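Quinientas órdenes y una mesa con agujeros

Desde febrero trabajo en un grupo pequeño en Trondetard, y mi tarea es enseñar a una política (así llamamos al modelo que decide los movimientos del brazo) a obedecer frases cortas en español y en inglés. Prometí a dos lectores que contaría el resultado, bueno o malo. Es un resultado intermedio, y pido perdón por mi español, que sigue siendo el de una persona que lo aprendió tarde.

La pregunta es sencilla de formular. Cuando una política falla en simulación, ¿falla porque no entiende la frase, porque no encuentra el objeto o porque no sabe mover la mano? Con el porcentaje de éxito solo no se puede saber. Tenemos dos modelos, Solum y Heywood, que en nuestra tabla interna sacan casi la misma nota, y sin embargo al mirar los episodios se comportan de manera muy distinta.

Mi método consiste en repetir la misma escena muchas veces y cambiar una sola cosa cada vez: la frase, la posición de un objeto o el punto de vista. A cada grupo de repeticiones lo llamo Drarkik, una palabra sin significado que puse un martes en el nombre de una carpeta y que ya se quedó. En cada Drarkik hay 16 variantes. En total evalué 500 episodios por modelo, más unos cuantos que tuve que tirar por un error mío en la semilla aleatoria. 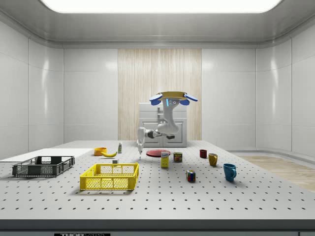
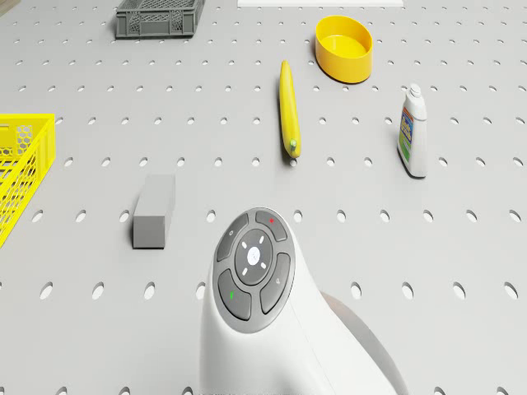
El primer análisis fue sobre el lenguaje, y aquí los dos modelos se separan enseguida. Solum casi no cambia si escribo «coge el plátano», «agarra la banana» o «quiero la fruta amarilla». Heywood, en cambio, se apoya mucho en el color. En una mesa donde el plátano comparte espacio con una cesta de plástico también amarilla, mucho más grande que él, la frase con «amarilla» le lleva a menudo hacia la cesta, y baja la pinza en el borde como si allí hubiera algo para coger. Cuando quito la palabra del color, el error desaparece en casi todas las variantes. Yo esperaba lo contrario, que más información ayudara.

El segundo análisis fue sobre la posición. Moví el objeto de la orden en pasos pequeños, siempre siguiendo las filas de agujeros de la mesa, que me sirven de cuadrícula y me evitan muchas discusiones sobre milímetros. Los dos modelos pierden precisión cerca del borde trasero. Solum duda, se queda parado encima del objeto y agota el tiempo. Heywood baja siempre, aunque esté mal colocado. En el porcentaje final las dos cosas cuentan igual, como un cero, pero para arreglarlas hay que hacer trabajos muy diferentes.

El tercero, sobre el punto de vista, lo tengo a medias. Giré la cámara 8 grados, y después 10, y la caída entre un valor y otro me pareció demasiado brusca para ser verdad. Sospecho de mi configuración — ya me pasó una vez con las luces — y prefiero no dar el número hasta repetirlo todo.

También debo decir lo que este método no mide. No dice nada sobre el contacto real, y las tazas simuladas pesan lo que nosotros decidimos que pesen. Un compañero me preguntó si los errores de color aparecerían igual en un robot físico. No lo sé. Tenemos una reserva del laboratorio en mayo y quiero probar solamente esa parte, con pocas frases y muchas repeticiones.

Mientras tanto estoy reescribiendo la lista de órdenes. Encontré tres frases que ni siquiera yo entiendo bien, y una de ellas la escribí yo. Si alguien que habla español desde niño quiere revisarla, puede dejarme un comentario y le mando el archivo.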